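The Small Bottle Weekend

I have a weakness for little bottles. Regular readers know this already (hello to the person who emailed me after the jam jar post, I loved your pantry!), but for anyone new: if it holds less than a coffee mug and has a colored cap, I will rinse it out and keep it. Vanilla bottles, travel shampoo bottles, the sample vials from the soap stall in Gidby, all of it. For years they lived in a shoebox, then in two shoeboxes, and then in November I opened the cupboard over the washing machine and one of them rolled out and hit me on the eyebrow.

So I finally did it. I cleared the craft table, put a shelf on it, and gave all the small things a place to stand. It took me a whole weekend and I enjoyed every minute, even the minutes spent on the floor looking for a cap.

First, the table. It's the light wooden one I wrote about when we moved to Ustdale, the one with the fine straight grain that shows every drop of ink. I sanded it two summers ago and I'm still proud of it. It had become the place where everything landed: mail, seed packets, the good scissors, half a roll of ribbon, a bag of buttons I was going to sort. I moved all of that to the bed, which meant I had to finish before I could sleep. I recommend this method!

Then the shelf. I bought it flat-packed from Sugden, the hardware place by the bridge, and it's a very simple thing, pale boards with white poles. I put the first side on upside down. I put the second side on upside down too, so at least they matched, and I did think for a minute about leaving it. But the lip is supposed to face the front so that round things don't roll off, and round things rolling off was the entire reason I was doing this. Apart it came, and back together it went, and now it stands there looking like it was no trouble.

Washing was the best part. I filled the sink with hot water and a good squirt of dish soap and let everything soak while I had lunch. Labels are a nuisance, and I have opinions about them. The papery kind slide off after a soak. The shiny kind don't, and you need cooking oil and a fingernail and something good on the radio. Some I decided to leave alone – if a label is nice to look at, it can stay. There's a little bottle with a red round logo that I have no plans to peel, ever.

For drying, I use a skewer stuck upright in a block of florist's foam, with the bottle upside down on top. It looks ridiculous and it works beautifully. A folded towel is fine too, but the narrow necks stay damp inside for days that way, and if you cap them damp they smell like a pond. Ask me how I know.

And then came the sorting, which is where I slowed way down. My first plan was to go by size. Very sensible, tall at the back, short at the front. It looked like a class photo and I hated it. Then I tried going by use, with paint things on one end and food coloring things on the other and play food in the middle for when the kids from next door come over. Better, but I could never remember whether glitter counted as paint.

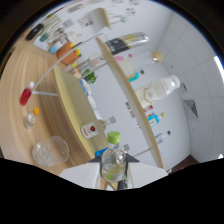
Color was the answer, or at least cap color was. I can't tell you how happy this makes me. Greens with greens, oranges with oranges, and the plain white ones in between so it doesn't get too loud. I don't have to read anything. If I want the red water I look for the red, and if I want a small bottle for a dab of yellow I know which end of the table to reach for. It's also very pretty in the late afternoon, when the light comes in low and goes through all that plastic and throws little blobs of color on the wall.

Oh, the colored water! I should explain. A drop or two of food coloring in a bottle that would otherwise stand there empty, that's all it is. I started doing it for the neighbor kids' potion shop, and then I liked it so much that I kept a few for myself. Yellow is the trickiest. Too little and it looks like old tea, too much and it goes orange on you. Red is easy and always gorgeous. I change the water when it starts looking tired, and I keep these well away from anything a person might drink. The potion shop has strict rules about that, drawn up by its owners, who are five and seven and very firm.

The potion shop has also become a grocery store, by the way. It needed vegetables, apparently, and a proper shop can't run on potions alone. I love the mixture. You go in for a cure for dragon cough and come out with dinner. Prices are high. The last time I shopped there I was charged 2964 for a single bottle, no currency given, and when I asked for change I was told the shop was closed.

A few things I learned, for anyone who has a shoebox of their own (I know you're out there).

Keep the caps on the bottles while they're in storage, even if the bottle isn't quite dry and you have to leave the cap a half turn loose. I spent far too long matching caps to necks. Almost every bottle has a thread that is nearly the same as every other bottle's thread, and nearly is no good at all when you tip it over.

Don't keep the cracked ones. I had a hard time with this, and I held one up to the window for a while and tried to talk myself into it. Out it went. Once it was gone I couldn't even picture which one it had been.

Leave some empty space on the shelf. I filled mine right to the end on the first evening and it looked wonderful, and the next morning I wanted to put down my cup of tea and there was nowhere to put it. I took off a good handful and gave them to the potion shop as new stock. They were accepted after an inspection.

Disposable cups are handy for sorting. I use the clear plastic ones left over from a picnic, and they hold caps, droppers, corks and the odd button while I make up my mind. They tip over if you breathe on them, so put something heavy in the bottom, or just accept that you'll be picking up buttons. I mostly accept it.

And dust the shelf before you load it, please, I beg you. I didn't, and I had to take everything off again to wipe it, and then of course I rearranged the whole lot on the way back.

I found some surprises in those shoeboxes, too. There was a tiny bottle from the Pukatis guesthouse, where we stayed the year it rained the whole week and we played cards in the hallway with our coats on. It still smells faintly of their lemon soap. I didn't wash that one. It's on the windowsill in the kitchen now, next to the basil, and every time I do the dishes I think about that hallway.

There was also a key. I have no idea what it opens. I've tried the shed, the bike lock and the old suitcase, and it fits none of them, so it has gone in with the buttons for now.

Next up is the ribbon, which is still on the bed in one big tangle (I've been sleeping next to it, it's fine). I'm thinking of winding it onto wooden clothespins, but I've also seen people use a paper towel holder standing upright, and I like the idea of being able to spin it. If you've tried either one, tell me in the comments how it went, and whether the satin kind slips. I have a lot of the satin kind.

Also, if anybody in or near Ustdale wants small glass jars with gold lids, I have too many of those and not one bit of shelf left. They're clean, they're dry, and the lids all match – I checked them twice. Leave a comment and I'll put them out on the porch for you.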